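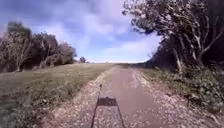

Gravel path between the field and the tree line.

Olance Canvass app, reviewed after one primary
August 4, 2023

I used Olance for six weeks of door-knocking in a county board race, ending with the primary in June. Our candidate, Peiyu Xie, was running in a district that is half subdivision and half farm road, and we needed something better than printed walk lists. The campaign paid for the small team plan, which covers 6 phones.

Setup took an evening. You load the voter file as a spreadsheet, match the columns, and draw your turfs on a map. Ours had 505 households in the first batch and it choked on apartment numbers, putting every unit in one building under a single pin. Support answered the next morning with a fix that worked – you have to split the unit into its own column before the import. The help page should say so.

Out on the road the app does its main job well. The list sorts by side of street, so you aren't crossing back and forth. Each door gets a support score from one to five, a box for notes, and a button for yard sign requests. The buttons are large enough to hit with a clipboard under your arm. People who had never canvassed picked it up by the second or third house. 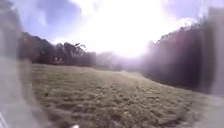

Offline mode is weaker. In the north end of the district there is very little signal, and the app is supposed to save answers and send them later. Most of the time it did. One Saturday we lost 76 contacts from one phone when it updated itself before syncing, and we had to redo those doors. After that I turned off automatic updates on every phone and had people sync before driving home.

Reports are plain but useful. You can pull a list of undecided voters by precinct and hand it straight to the phone bank. What you can't do is compare two weekends side by side, so I kept a separate sheet for that.

Before Olance we tried Brodum, which has better maps but charges per contact. At around 300 doors a weekend that got expensive fast. The township slate next to us used Sullier and liked it, though it needs a laptop for cutting turf.

I'd use Olance again for a local race with decent cell coverage. For a mostly rural district, carry paper lists as backup. We will be using it again for the general, with the north end on paper.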